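We use cookies to remember your settings. Accept | Manage

Filed under: Student Projects > Robot Learning

Gathering Simulated Grasp Examples for the Clusia Policy
Rhodri Prothero and Lindsay Harawira
September 15, 2022

3. Collection

Each episode starts from a random object layout and ends at a lift or a timeout. We recorded 800 episodes by teleoperation in simulation. Joint positions, gripper state and one rendered view were saved at every step. Review removed 88 episodes, mainly for objects that passed through the table mesh.

4. Object selection

Early sets used boxes and cylinders only. The policy trained on them closed too wide on thin parts, so 16 irregular meshes were added.

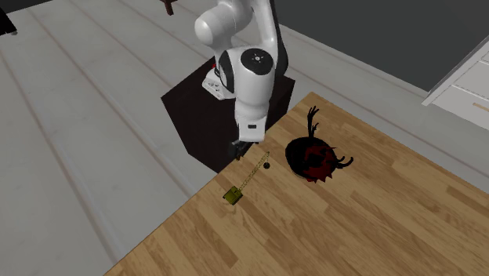

Grasp labels for irregular meshes were assigned by contact region. A bounding box is a poor guide to where the fingers should close. For the yellow crane model, the box around the lattice boom is mostly open space, and the wrecking ball shifts its outer limit further. We labeled the body and the boom as separate regions. Collision shapes were split the same way.

Related
Lenik: a small logger for joint data
Drarero gripper calibration notes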